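4. Setting the Timer on Your Nilen Water Softener

Before you begin, find the bypass valve and confirm it is set to SERVICE. If it is set to BYPASS, the softener will keep excellent time and soften nothing.

1. Plug in the power supply. The display flashes 12:00, like every other clock you own.
2. Hold SET until the hour blinks. Use the arrows to choose the hour, then press SET again for the minutes.
3. Enter your water hardness in grains. The factory setting is 10. Homes on well water often need 25, and the people who live there usually know it from the kettle.
4. Choose a regeneration time. We suggest 2 a.m., when few people are rinsing shampoo out of their hair.
5. Press SET once more and wait for two beeps. One beep means you took too long and get to start over.

Note: The clock does not adjust for daylight saving time. Put it on your list for November, next to the oven.
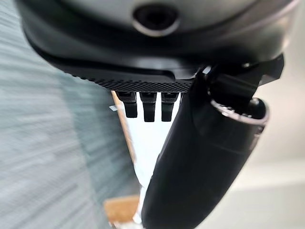

The battery backup holds your settings for 7 hours. After a longer outage the hardness number survives but the clock does not, so repeat steps 2 and 5 only.

Caution: Do not pour salt into the tank above the fill line. More salt does not make softer water — it makes a hard crust called a bridge, which you will end up breaking with a broom handle.

Caution: Use pellets or solar crystals. Rock salt is cheaper for reasons you will find at the bottom of the tank.

6. To start a regeneration by hand, hold REGEN until the motor hums. Expect draining noises.

If the display shows E4, unplug the unit, wait a minute and plug it back in. If it still shows E4, see Section 9.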